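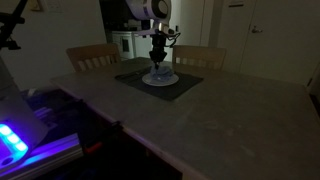
**Figure 3.** A single place setting (dark gray placemat, white plate, light blue cloth) on the large table in low light.

### 4.2 The cloth on the plate

I'll admit I came into this study thinking the napkin would be the boring part. I wanted to write about plates! But once I started going through my notes from the Pratum dining room, the cloth kept turning up in them, so it gets its own section.

Figure 3 shows the kind of setting I mean. The plate is in the middle of the mat, the mat is turned so that one corner points toward the near side of the table, and the cloth is in a loose heap on the plate. You can still see the front rim, and that matters for the coding scheme, where I score a plate as "covered" only if no part of the rim shows. This one goes down as "partly covered," along with a lot of others.

Over the whole study I logged 258 settings at 6 tables, mostly in the evening with the lights low (the room at Pratum is dark after dinner, and I didn't want to change how people were using it). For each one I wrote down where the cloth was, what shape it was in, and which way the mat was facing. Shape was the hard one. I started with "folded" and "not folded," and that fell apart on the first Saturday, when I had a cloth with one crisp crease and the rest of it in a wad. I ended up with four codes: flat, folded, rolled and heaped. The heap in Figure 3 is an easy call, with uneven folds standing up from the plate and no straight edge I'd be willing to defend as a fold.

Mat angle took me longer to care about. My pilot sheets at Tamura didn't even have a column for it, and I had to add one by hand in the margin. A mat with its sides parallel to the table edge I call "square," and one turned corner-first I call "diamond." I went back and forth on whether a diamond should count as untidy. Some hosts set them that way on purpose (it looks nice on a big bare table, I think), so in the end I left tidiness out of it and just recorded the angle.

Low light did cause me some trouble with the smaller items. Thin utensils on a dark mat are really easy to miss, and in Figure 3 the one to the left of the plate is little more than a glint. I don't try to say fork or knife in cases like that. They go in as "utensil, type unclear," and they stay out of the cutlery totals in the next section. White plates and pale cloths gave me no such problem, so I'm a good deal more comfortable with the cloth numbers than with the cutlery ones.

I also tried a brighter lamp for 30 of the settings, to see if my codes would change. The utensil codes did and the cloth codes stayed put, apart from two rolls that I moved over to "folded" after a second look.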